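Family papers and the county archive: questions we keep getting

Print this page | E-mail this page
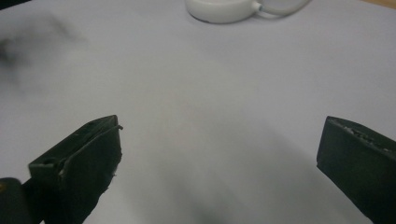
Omolara Ajayi answers the mail on donations at the Karnley archive. Updated Aug 27, 2026.

Will you take my grandfather's letters?
Maybe. We turned down more offers than we accepted last year. Old doesn't mean useful to a researcher, and 16 boxes of canceled checks rarely are.

Are they worth money?
I don't know, and I'd be wary of anyone who tells you over the phone. We don't appraise. If a dealer offers to value your papers and buy them in the same visit, get a second opinion.

Can't I just scan everything and throw out the originals?
You can. I wouldn't. I have heard "it's all backed up" from plenty of people who then couldn't open the files. The Abubakar papers came to us as 3556 scans, and 161 of them wouldn't open. Luckily the family still had the paper.

Will my donation be online?
Probably not soon. Traian Radu handles digitizing and has two collections ahead of everything else - ask him again in January, but don't plan a reunion around it.

Can I get my papers back later?
Not once you sign the deed of gift. Some donors tell us they were promised a loan. Read the form before you sign it.

Should I laminate the fragile ones?
No. The package may say "archival," but there's no rule about who gets to print that word.

Related items
Reading the deed of gift
The Wosar Mill ledgers: what we have and what's missing
Reading room rules
Grulteck family Bible records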